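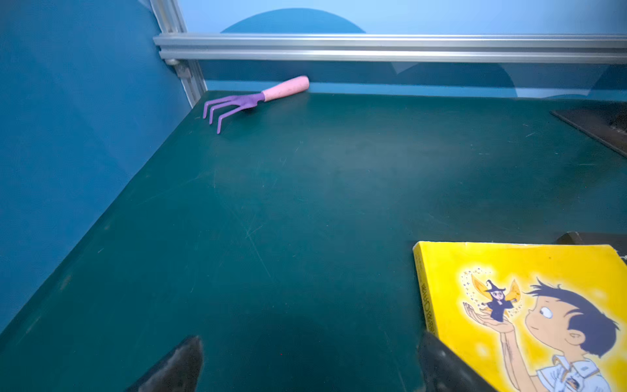
Fig. 1. A small hand rake.

Lillgate Evening Course in Kitchen Gardening
Unit 3: Preparing the seedbed
Handout, version of June 27, 2026

In the last unit we spoke about compost and how it changes the soil during one season. Now we come to the top few centimeters, where the seed will lie. Many students told me that they sow carefully, water every evening, and still have empty places in the row. Usually the seed was good. It is the bed that must be looked at first.

3.1 What a seedbed is

A seedbed is a piece of ground where the surface is fine, level and a little firm. The word "fine" means that most of the crumbs are smaller than a pea. Gardeners call this condition a good tilth. The word is old, and you will meet it in almost every English book on the subject, so please learn it.

The seed must touch the soil on all sides in order to take up water. When the crumbs are large, there is air between them and the seed, and the seed dries. When the soil is too fine, like flour, the first heavy rain closes the surface and makes a crust. Small seedlings such as carrot cannot break this crust. We look for a condition between these two.

3.2 When to begin

Take a handful of soil from a depth of one finger and press it. Open the hand and touch the ball with your thumb.

If the ball falls into crumbs, you can work.
If it stays together and shines where you pressed it, wait and test again the next day.
If you cannot form a ball, water the bed the evening before.

The beds at Puvis are clay and they dry slowly after winter. In a rainy spring we have sometimes waited until May. The beds at Mazza are sandy and can be worked several weeks earlier, but they lose their water fast. Students who have a place at Mazza should not leave a prepared bed open for more than a day or two.

3.3 The order of work

Remove weeds with their roots. Dandelion and couch grass will grow again from small pieces, so do not chop them with the spade.

Loosen the soil with a fork. You do not need to turn it over. Push the fork in, pull the handle back a little, and move one step backward.

Break the large lumps with the back of the fork. On clay this is the longest part of the work.

Walk over the bed with small steps, with the weight on the heels. This looks strange to beginners, but it closes the deep holes that the fork made. Never do it when the soil is wet.

Rake in one direction, and then across. Hold the rake low and let the teeth move over the surface – do not press. Stones and dry roots come to the edge, where you can collect them. For a box or a very narrow bed a hand rake is enough.

Leave the bed for ten days if you have the time. The weed seeds near the surface will come up and you can remove them with a hoe before you sow. This is called a stale seedbed.

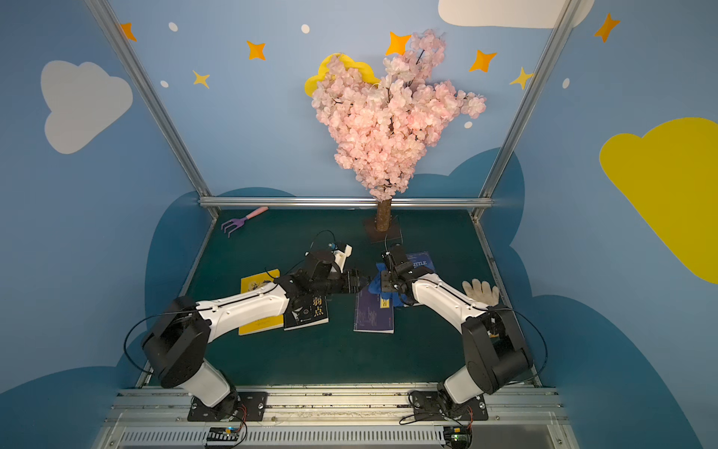 3.4 Depth and distance

A common rule says that a seed is covered with soil to two or three times its own thickness. For beans and peas this is easy to follow. For lettuce it means almost nothing, only a thin cover, and some kinds of lettuce come up better with light. Read the packet also.

Make the furrow with a stick along a tight string. If the soil is dry, put water in the furrow before the seed and not after it. The water goes down, the seed lies on a moist bottom, and the dry soil on top does not form a crust.

3.5 Results from the carrot rows

Last year we sowed 891 carrot seeds in the plot at Maslow. One part was raked fine, and the other part was only forked and leveled with the foot. From the forked part we had 227 seedlings. I do not give the result of the fine part here, as you will work it out yourselves from the table in class. Please remember that it was one plot in one year, and that slugs were present in both parts.

3.6 Words for this unit

Tilth: the condition of the soil surface.
Crust: a hard, closed layer after rain or watering.
Furrow: a long, narrow opening for the seed.
To firm: to press the soil lightly.
To thin: to take out seedlings so that the others have room.

3.7 Homework

Do the hand test on three places in your garden and write down what you felt. Take one place in the shade if you have it.

Prepare one square meter in the order given in 3.3 and sow roughly 100 radish seeds in straight rows. Note the day when the first leaves are visible. Bring your notes to the next meeting – also if little or nothing came up.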